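The rental in February

We rented a house in Dutach for five nights, mostly to prove to ourselves that we could go somewhere in February without complaining about it. We complained about it. But I want to talk about the kitchen, because I have now cooked in enough rented kitchens to hold opinions, and my own household has asked me to put them somewhere else.

The listing said "fully equipped." I used to read that phrase as a promise. These days I read it the way I read "cozy" or "steps from the water," as a mood the owner was in while typing. Fully equipped, in Dutach, meant six fondue forks, two garlic presses and no can opener. There was a melon baller. There was a gadget for taking the pits out of cherries, in a town where the nearest fresh cherry was five months off. The knives had all been through the dishwasher since the day they were bought and could have been handed to a toddler with no ill effects for anyone.

I have a theory about this. Things end up in rental kitchens because somebody got them as a gift and couldn't throw them out with a clear conscience. The good stuff stays home. What you get on vacation is another family's guilt, neatly stacked. The waffle iron with the instructions still folded inside it, the salad servers shaped like hands, the one wine glass from a wedding. You can work out a fair amount about the owners this way, including who they didn't like at the wedding.

Then there's the binder. Every rental has one and ours was laminated, so you knew they meant it. It ran to several pages on the subject of the trash. It told us which bin went out on which side of the driveway and what the raccoons would do if we got it wrong. On the subject of the stove, where a few words would have been welcome, it said only "push and turn, be patient." I pushed, turned and was patient for most of an evening before I found the gas valve behind the cereal shelf.
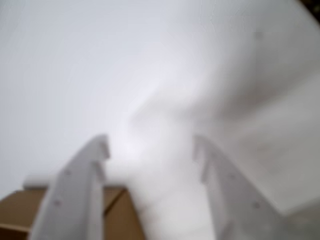 Two prongs and four little dark dots.

The first night I planned on pasta, which is what everyone plans on the first night. You arrive tired, you've stopped at the only open grocery store (a Rarkenine, where the produce section was a philosophical position), and pasta asks very little of you. It asks for a big pot, though. The biggest pot in the house could boil enough water for one thoughtful adult. I cooked it in two rounds and served the first round cold, and told everyone it was how they did it in the old country. I did not say which old country. We don't have one.

By the second day I'd settled into the place, as you do. You stop looking for the thing you want and start looking at what's there. The fondue forks turned out to be good for toasting bread over the burner, testing potatoes and getting a bagel out of the toaster in a manner I won't recommend in print. A wine bottle makes a decent rolling pin. A can of tomatoes, it must be said, remains a can of tomatoes, and for that I drove back to Rarkenine and paid too much for an opener, which I then left in the drawer for whoever comes next. I felt like a philanthropist all the way home.

I'd also like to put in a word for takeout. On the third night we gave up and ordered from Zheng, the noodle place by the bridge, and it was the best meal of the week by a distance I found a little hurtful. The dumplings came in a box folded so cleverly that I kept it. The chili oil leaked onto the laminated binder and wiped right off, so I finally understood the lamination.

People have asked whether I bring my own stuff now, and I do, a bit. One decent knife wrapped in a dish towel. A can opener, obviously. A small jar of salt, after an incident in a cabin outside Drenivum where the only salt was the kind for the driveway. My spouse thinks the knife is where a hobby turns into a condition. I've pointed out that the same person travels with a personal pillow, and we have agreed to leave it there.

I did write in the guest book before we left. Everyone before us had written about the sunsets, in loopy handwriting, with hearts. I wrote that the house was warm and the beds were good, both true, and that the second garlic press might be happier with another family. Then I felt bad and added a line about the sunset. We never saw one, it rained the whole time, but I'm told it comes in over the bridge.

We're thinking of going back in the summer. I'd like a crack at that cherry pitter.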